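I've had the new Rorano twelve-inch on most evenings since it came in the mail, and I think it's the best thing Zevimitz has put out. Four tracks, pressed in a run of 285, no digital version so far.

The A side opens with "Pagano", a slow house track at the start that picks up a rolling bass line after two minutes. The kick is soft and the hats are pushed well back. It took me a few plays to notice how much is going on under the chords. "Pota" is shorter and rougher, closer to the old demos.
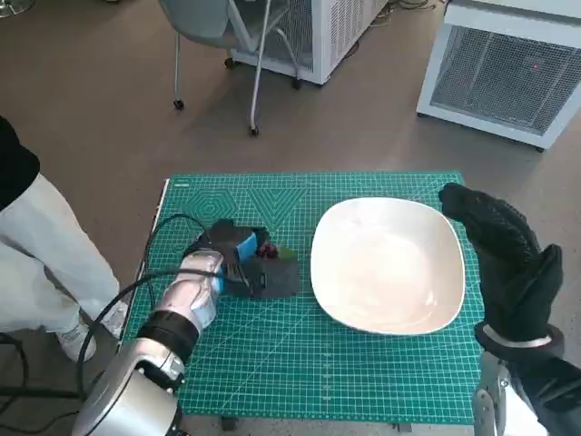

The B side

I like this side more. The first cut is an eight-minute dub with a vocal by Yu-na Kwon, who sings maybe six words and then repeats them through a long delay. The last track is a beatless version of "Pagano". I play it at 33 even though the label says 45, and I prefer it that way.

My copy has some surface noise in the quiet part. A wet clean took care of most of it.
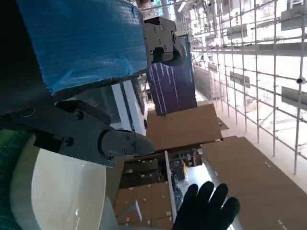
Blue block in clear plastic wrap, close up.

Shipping was $23, which is a lot for one record, so I added two older Zevimitz releases from the sale bin to make it worth paying. One is a split I already knew. The other is a mix of edits I haven't got through yet. The first track is fine and the second has a piano loop that goes on too long.

I also went back to the first Rorano record from a few years ago. The drums are much busier there and the mixing is thin. I used to play it out in November when the room was half full and it worked well before 11 p.m. I don't think I'd play it now, but I'm keeping it.
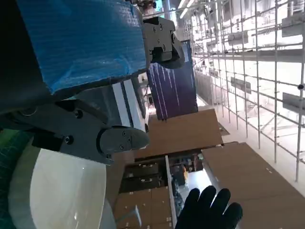
Filed under: Records, House, Dub

If you want the new one, two shops still had it when I looked last night. I'm going to record a short mix with both versions of "Pagano" in it and will post the track list when it's up.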